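# About Us

Hi, I'm Ida! I run Pasach, a toy lending shop in Olham, together with Otakar Polák, who looks after the shelves and most of the mending. We started in March with 20 bags of secondhand toys and a long folding table, and now there are 1072 things on the list (I still get a little thrill when I add one).

The way it works is pretty simple. You join, you pick out up to 8 toys, and you keep them for 4 weeks. Then they come back to us and go straight into one of the big gray bins, all mixed together — sand toys, building blocks, whatever was under your couch. Every single piece gets sorted before it goes out again, and I'd say that's where most of our day goes.
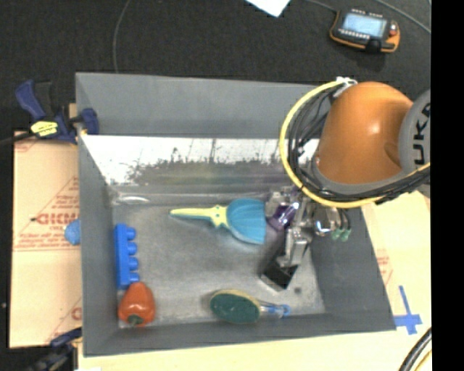
*2 min read*

The sand toys are my favorites, and I have a real soft spot for the dustpan with the teal-blue scoop and the pale yellow handle. It has ridges fanned out all over it and a tiny hole in the handle, so it can hang on a hook by the door between trips to the beach. Blue blocks like the one in the same bin go back to the building sets, which Otakar keeps by color on the Pavlović shelves along the back wall. He's very firm about those shelves!

The bins themselves get scuffed and worn, and we don't mind. We bought them used from a warehouse over in Mindau, and they've outlasted two sets of nice wicker baskets.

If you've got toys to pass on, bring them by any morning before noon. Missing pieces are fine — we have a whole drawer of spare ones, and Otakar loves a hunt. Come say hi, and bring the kids if they're up for it. The coffee's on the left as you walk in.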